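4.2 Washing and drying denim

Please read this section before the first wash in your Ortner washer. New denim can give color to other clothes.

1. Empty all pockets. Close the zipper and the buttons.
2. Turn the jeans inside out.
3. Put them in the drum with similar colors only.
4. Select program 10 (Denim) and press Start. The program takes 104 minutes.

Note: If the display shows code 34, the drum is too full. Take out one or two pieces and start again.

After drying, fold the jeans on a flat table and smooth the legs with your hand.

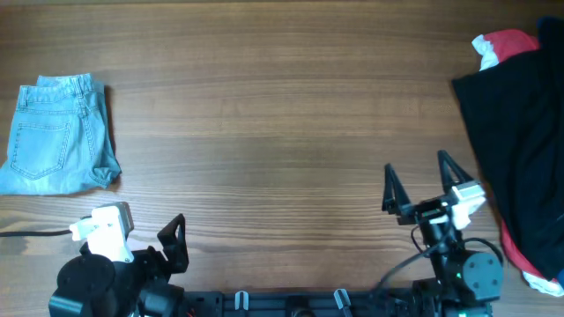
Fig. 7 – Folded jeans, back pocket on top.

Caution: Do not put wet denim on a wooden surface – the dye can leave a stain which is difficult to remove.

Do not iron over leather labels. For stains, see page 425 of the full manual.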